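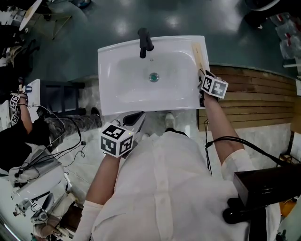

The white basin with black tap, main room, Henitz

Interim progress report to the Hument Fund
Ginda Household Practice Rooms, Henitz
Reporting period: spring to November
Prepared by Orsolya Szűcs, project manager, and approved for submission by Attila Balogh

Purpose of the report

This report sets out the work carried out under the second stage of the grant and the position of the budget at the end of the period. It follows the headings agreed with the Fund at the start of the stage. The first stage, covering the lease and the electrical survey, was reported separately and is not repeated, except where a matter left open at that time has now been settled.

The second stage covers the furnishing and fitting of the main room, with the washing area as its first priority. The kitchen corner and the laundry area belong to the third stage and are mentioned only where decisions taken now will affect them.

Washing area

The main item delivered in the period is the washbasin. A rectangular ceramic model in white was chosen, with a shallow bowl and a matt black tap mounted on the far rim. Three models were considered. The two that were set aside had rounded bowls with a narrow rim, and the tutors were firm that learners need an edge on which a cloth or a bottle can be laid while both hands are busy. The shallow bowl was a second point in its favour, as it can be wiped from end to end without leaning far over.

The black tap was the subject of some discussion. Limescale shows more readily on a dark matt surface than on chrome, and the water in Henitz is hard. The tutors regarded this as useful for teaching, while the maintenance contractor, Deák, asked that abrasive cleaners be kept away from it. Both views have been taken into account. A soft cloth and a mild descaler are now the only products listed for the tap, and the written instructions for the basin have been amended accordingly.

The drain has a teal-green ring, a colour that sits well with the floor. It was supplied as part of the set and did not add to the cost.

Deák has proposed a splashback for the wall units planned for the third stage. We have not asked for one at the present basin, which is approached from more than one side.

Floor and panels

The dark teal floor was retained. The original application allowed for its replacement with a plain pale covering, on the grounds that a glossy dark surface shows every mark. After inspection, Deák advised that the existing floor was sound and that a good clean and a fresh coat of polish would be enough. The Fund's officer agreed to this change in writing. It released a useful part of the budget, although the gloss does reflect the ceiling lights rather strongly, and two learners with reduced vision have told us that they find this tiring. A matt treatment has been priced and a decision is needed before the third stage begins.

The marble-patterned area of floor to the right of the basin was also kept. It gives a clear change of surface, and the tutors use it when explaining how one product may suit one floor and spoil another.

The curved panel of brown wooden slats beside the washing area came with the room. It had been marked for removal in the first survey. We asked for it to remain, and it has proved its worth as a cleaning exercise in its own right: the boards run horizontally, dust settles along each of them, and there is no quick way of doing the job properly. A note on the care of the slats has been added to the tutors' folder.

Furniture and storage

A round white table on thin metal legs and a black stool are in use in the main room. Both were donated and carry no charge to the grant. The table is light enough for one person to move, though it rocks if loaded on one side, and a heavier table is included in the request for the third stage.

Storage remains the weakest part of the project. The room was let without cupboards, and materials are at present kept in bags and boxes along its edges. This makes it hard to keep walkways clear and takes up time at the beginning and end of each session. Cables on the floor were raised as a separate point at the internal safety review. Covered channels have been ordered from Deák for the routes that are in use every day — the remainder will be dealt with when the new sockets are installed.

Programme of activity

Work at the basin has been organised into short units, each with one written sheet. The units completed and tested so far are:

Clearing the rim and bowl before cleaning
Wiping the bowl, the rim and the outer faces
Care of the tap and the drain ring
Handling long or awkward items at the basin, including wooden strips and brush handles
Checking and drying the floor afterwards

The fourth unit was not in the original plan. It was introduced at the suggestion of the tutors, who noted that learners managed sponges and cloths with confidence but were less sure of anything long enough to catch on the tap or knock against the ceramic. The sheet advises resting the item along the side of the basin and keeping a hold on it until a place has been cleared for it.

Over 200 sheets were printed in the first run. The paper was too thin for use near water, and the second run will be laminated. The text has also been shortened. Attila Balogh reviewed each sheet with the tutors and removed instructions that they considered obvious, along with one on drain covers that referred to a model we did not buy.

Budget

The allocation for the washing area was 3000 euros, covering the basin, the tap, pipework and labour. At the close of the period 583 euros of this sum remained unspent. We ask the Fund's permission to carry the balance forward and to apply it to storage. The polishing of the floor was charged to the general works line, as agreed.

A further 200 euros was set aside for cleaning materials and has been spent in full. Descaler was used faster than expected, and the figure for the third stage has been revised upwards in the attached table.

Matters outstanding

The delivery of the shelving is late. The supplier has offered a different width, and Orsolya Szűcs is checking whether it would fit without covering part of the slatted panel.

The landlord's consent for the kitchen water supply has been given verbally, but the signed copy has not reached us. Deák will not begin work on the pipes until it does, and we support that position.

The Fund's decision is requested on two points: the carrying forward of the unspent balance, and the matt treatment of the teal floor. An answer on the second point is the more pressing, as the floor must be treated before the shelving is fixed. The contractor's quotation and the revised third-stage table are attached to this report.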